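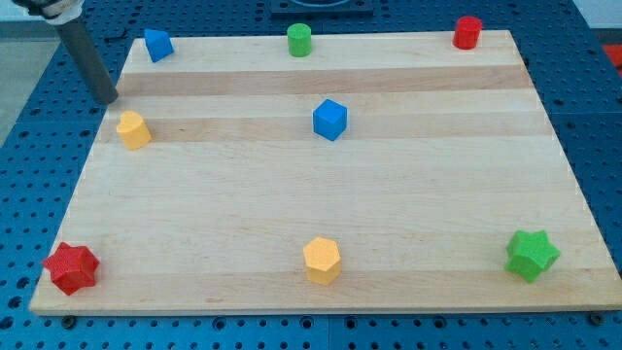 PRESECK, 1/21/23

Report to the Pindel Fund on the second half of the Preseck Family Learning grant

This report covers the six months since our last one. The grant pays for the parent and child sessions at the Dirnum Street hall, the toy and game lending shelf, and part of one coordinator's wages.

Attendance

We registered 246 families in the period, against a target of 261. The shortfall came almost entirely from the early fall, when the hall's boiler was out and the morning sessions moved to the church basement on Ghauri Road. The basement has stairs and no place to leave a stroller, and many parents with babies stopped coming. Numbers recovered once we were back in the hall. Of the families registered, 33 had never used any of our services before.

Sessions

The morning group for children under three still fills first. The afternoon group for ages three to five was split in two after the older children crowded out the younger ones at the craft tables. Both halves now run at a comfortable size, but the split uses four more staff hours a week, which we have taken from the outreach line.

The evening talks for parents did poorly. The talk on sleep was well attended. The one on school enrollment drew six people, and we canceled the one on budgeting. Parents told us that 6:30 is too close to dinner and bath time. We plan to try the next two as part of a regular morning session.

Lending shelf

Families made 308 loans in the period. Blocks, shape sets and wooden puzzles went out most, and picture books in Spanish were close behind. We replaced several puzzles that came back with pieces missing. We do not charge for lost pieces and would like to keep it that way, so the replacement line will need to go up slightly next year.

Staffing

Remedios Cabrera took over as coordinator after the previous coordinator moved away. There was a gap of five weeks between the two, during which the session leaders shared the paperwork. Some sign-in sheets from that time were filled out by hand and entered late. They are all in the system now, and the figures above include them.

Spending

Wages came in under budget on account of the gap. Rent came in over, as the church charged by the hour and the hall did not lower our rate while the boiler was being fixed. We have asked the hall for a credit and have not had an answer.

We ask the fund's permission to move the unspent wages to rent and to the lending shelf. A revised budget is attached. Please send questions about it to Remedios Cabrera at the Preseck office.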